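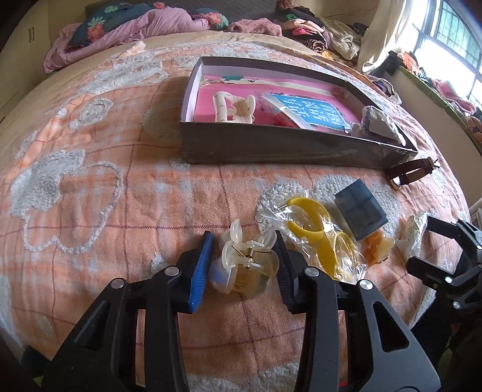
Photo: Heather Swanson, submitted with request

We use cookies to keep you signed in and to remember your display settings. By continuing to use the Restevum Service Desk, you accept our cookie notice.

Print this ticket | E-mail this ticket

Subject: Assorted hair accessories, contents not matched to packing slip; storage of clips
Requester: Heather Swanson, Ferstead
Assigned to: Juniper Pennington, Restevum Service Desk
Supplier: Flarnico
Category: Boxed goods / Contents and condition
Priority: Normal
Status: Resolved, one item pending with supplier

Request as received

The customer reports receipt in November of a boxed assortment of hair accessories ordered through Restevum and supplied by Flarnico. The packing slip gives only the line "accessories, mixed" and a net weight of 200 grams. The customer wishes to know which items belong to the assortment, whether the individual plastic bags should be kept, and how the claw clips should be put back so that the lid will close. She states that the lid sat flat on arrival and now rises at one corner.

The customer further states that she opened the parcel on her bed and laid some of the contents out on the quilt before writing to us. She requests that a replacement box not be sent unless it is needed.

Entry 1, 9:20 a.m. — J. Pennington

Request acknowledged. The first attachment was reviewed against the Flarnico supplier sheet. The following can be confirmed as belonging to product groups on the sheet: claw clips in cream and amber tones, including those already out of their bags; the yellow clip of curved shape in a clear bag; and the pale clip in a clear bag.

The small dark case with four compartments was raised with the supplier separately. Flarnico lists a case of this type as a free insert with orders over 100 dollars, and the customer's order qualified. It may be retained.

The brown watch strap lying on the quilt beside the box is not a Flarnico article. The customer was asked to confirm that it is her own property so that it is not returned to us in error.

Entry 2, 9:55 a.m. — H. Swanson (by e-mail)

"The watch is mine. I took it off to open the parcel and set it down. Please leave it out of the list. I am also not certain about the purple and gray thing in the small packet. It was at the end of the box and I have not opened it. As for the lid, I have tried the clips in two directions and it still lifts."

Entry 3, 10:30 a.m. — J. Pennington

Watch removed from the contents review. The purple and gray item in the clear packet cannot be identified from the attachment. The customer was asked to leave the packet sealed and to read out any code on the back.

Interim guidance on the lid was sent as follows:

1. Take everything out of the box except the pink card. The card should lie flat on the floor of the box.
2. Place the claw clips on their sides, jaws closed. A claw clip stood on its teeth is taller than the side wall of the standard Flarnico box and will lift the lid.
3. Lay the blue piece with the Chinese lettering flat, and last. It should not be folded or pushed down one side.
4. Place bagged items in the remaining space. Press the air out of each bag first.
5. Set the four-compartment case aside. It was packed on top of the box in transit and was not intended to go inside.

The customer was advised that the bags may be recycled where local collection permits, but that any bag holding an item under review should be kept until the ticket is closed.

Entry 4, 11:15 a.m. — H. Swanson (by e-mail)

"The code on the packet ends in 8. I have followed your steps as far as number three. Before I go further I should mention the coil, which I left off my first message. It has a gold band at one end and I cannot see it on your website at all. I enclose another picture. There is also some crumpled wrapping in the box that I did not know whether to keep."

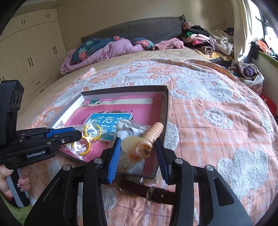
Attachment 2. Peach-colored coil with gold band, at the right rim of the box.

Entry 4 was shared internally. 2 shares | 3 comments

Entry 5, 11:50 a.m. — J. Pennington

Second attachment reviewed. Findings are recorded below.

The peach-colored coil does not appear on the supplier sheet for this assortment. Size and use cannot be established from the attachment, and this desk will not guess at either. The matter was referred to Morrison, who handle packing for Flarnico, with a request to check whether the coil belongs to a neighboring product line.

The whitish-gray wrapping is packing material and may be discarded. The customer was asked to unfold each piece before doing so — small clips have previously been thrown out with the wrapping.

The yellow item with the open loops is to stay in its clear bag for now. The position of the bag, in the left front part of the box, is acceptable. The coil was lying across the rim at the time of the second attachment. Any item resting on the rim will prevent closure, and the customer was asked to move it fully inside or leave it out until Morrison has replied.

Entry 6, 1:40 p.m. — J. Pennington

Reply received from Morrison. The packet code ending in 8 is a valid Flarnico article and forms part of the assortment. The packet may be opened.

The coil is not recorded on the packing run for this order. Morrison have asked Flarnico whether it was added as a sample. No return is required in the meantime and no charge will be made.

Morrison also confirmed that the box is rated for a load of 500 grams, so the weight of the contents is not the cause of the raised lid.

Entry 7, 2:25 p.m. — H. Swanson (by e-mail)

"With the clips on their sides and the coil out, the lid closes. One corner is a little soft but I do not need another box. Thank you for going through it item by item. I have put the case in my dresser drawer. Please let me know about the coil when you hear."

Entry 8, 2:40 p.m. — J. Pennington

Storage question resolved. Contents confirmed with the exception of the coil. Replacement box offered and declined. Flarnico has been asked to name individual articles on future packing slips in place of "accessories, mixed."

The ticket will remain linked to the open inquiry with Morrison. The customer will be notified by e-mail when Flarnico responds and need not write again.

Print this ticket | E-mail this ticket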